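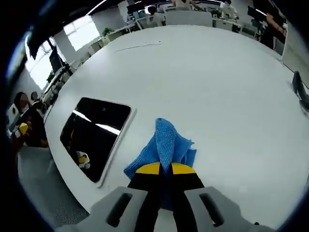

Blue microfibre, large white table, window side.

SHARED ROOM – TABLES AND SURFACES CHECK
Site: Skunel House, upper floor
Checked by: Morena Parisi
Copy to: Annelore Fröhlich
Month: November
Started 2.10pm, done before the 5pm lot

Key: OK / ACTION / N/A. Comments where needed, keep them short.

1. TABLES

1.1 Large white table, top surface – OK
Mostly clean. Matt finish so smears don't show much, check by hand as well. Went over it with the blue cloth anyway.

1.2 Thin dark line across far part of table – ACTION
Cable or scratch, can't tell from the near side. If cable: clip it down or route it off the back. If scratch: note the length and leave it, do NOT use the cream cleaner, it takes the finish off. Annelore to look when she's next up there.

1.3 Table edges, underside, legs – OK
No splinters, no gum (for once). One foot wants winding down half a turn, done.

1.4 Small tables by the door – ACTION
Second one still rocks. Was on the last sheet too. Please can somebody either fix it or take it out of the room.

2. CLOTHS AND CLEANING STUFF

2.1 Microfibre cloths, colour code followed – OK
Blue = tables and desks. Red = toilets only. Yellow = kitchenette. Code card is back on the inside of the cupboard door, it had slipped down behind the shelf.

2.2 Cloths clean and fit for use – ACTION
17 blue in the box, 2 binned, edges gone. Reorder from Khokhar, same pack as before. Knitted ones not the fluffy ones, the fluffy ones leave bits on anything glossy.

2.3 Used cloths in wash bag – OK
Bag was full. Taken down. No softner in the wash please, they stop picking up.

2.4 Spray bottles labelled – ACTION
Flerkolix bottle has no dilution written on it. Relabelled in marker for now, proper label needed. Other bottles fine.

2.5 Data sheets in folder – OK
Dasier sheet is the old version. New one printed and put in front, old one shredded.

3. SCREENS AND GLOSSY THINGS

3.1 Black glossy surfaces wiped – OK
Dry cloth only. Includes the flat black panel with the light grey rim, left side of the white table. Ceiling lights reflect in it so tilt your head before deciding its smeared. No spray straight on to anything that might be a tablet, put it on the cloth if you must.

3.2 Items set back from edge – OK
Keep flat things well in, people lean on that table.

4. FLOOR AND WALKWAYS

4.1 Carpet – OK
Grey speckled, hides everything. Hoover edge to edge, also under the table and not just round it. No lifted seams.

4.2 Clear way round table – OK
People were working on the far left side so walked round the other way. Wide enough. Chairs to be pushed in at end of session.

4.3 Trailing leads – ACTION
See 1.2. Also extension lead by the socket, rated 2000 W on the tag, had a fan heater on it AND a kettle. Unplugged both. Heater has gone back downstairs. Kettle lives in the kitchenette, will put a note up.

5. WINDOWS, LIGHT, AIR

5.1 Windows open and close – OK
Both. Stay on the second one a bit stiff.

5.2 Glare – ACTION
Strong daylight from the tall window. Somebody has asked about a blind. Quote wanted, Annelore has the measurements.

5.3 Head height – OK
Dark overhang at the window end. Fine for most, tall people mind yourselves. Strip of hazard tape still stuck down well.

5.4 Lights – OK
All working, none flickering.

ACTIONS OUTSTANDING
Cable or scratch on white table (1.2) – AF
Rocking table (1.4) – MP to chase again
Blue cloths (2.2) – MP, order this week
Flerkolix label (2.4) – MP
Note about kettle (4.3) – MP
Blind quote (5.2) – AF

Signed: M. Parisi

Added later: AF says don't clip anything to the white table untill she has seen it. Fine by me. Tick 1.2 off on this sheet when done, not on a new one.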